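Luro 2 planner lets two arms share one kitchen counter

Robot arms that work side by side have a habit of waiting for each other, and a small team in Stestthorpe has come up with a lovely way to cut the waiting down. Their new motion planner, Luro 2, went up for download in August, and people who build simulated kitchens are already having a great time with it.

The old version planned one arm, froze it, then planned the other around it. It was safe, but slow. Luro 2 treats both arms as one problem and keeps replanning while they move, so the second arm can start its reach before the first has cleared the counter. It also keeps track of what a hand is holding. Pick up a block and the planner adds its shape to the arm, so the block won't get dragged through the edge of a sink on the way past (anyone who has watched a simulated mug pass straight through a cupboard will be glad of that!).

"We had 28 kitchen layouts and for months there was one we just couldn't crack," says Domingo Cáceres, who wrote most of the collision code. "Microwave on one side, sink behind, hardly any room for the elbow. The night it went through cleanly I ran it again 10 times, just to watch."

The team tested the planner on 2000 simulated tasks and finished 1799 of them with no contact between the arms and the furniture. Most of the misses came from grasps that slipped, and Nilton Villca is working on those now. His fix lets the planner ask for a new grip partway through a move, and an early build is in the test branch for anyone who likes rough edges.

Luro 2 runs inside Vass, the team's own simulator, and a bridge for Odton users is next on the list. The kitchen layouts come with the download, tight corners and all. 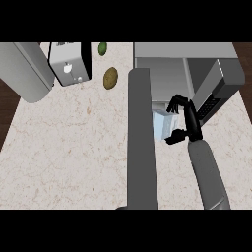

Two arms at a simulated marble counter in Luro 2, the right one gripping a pale blue block.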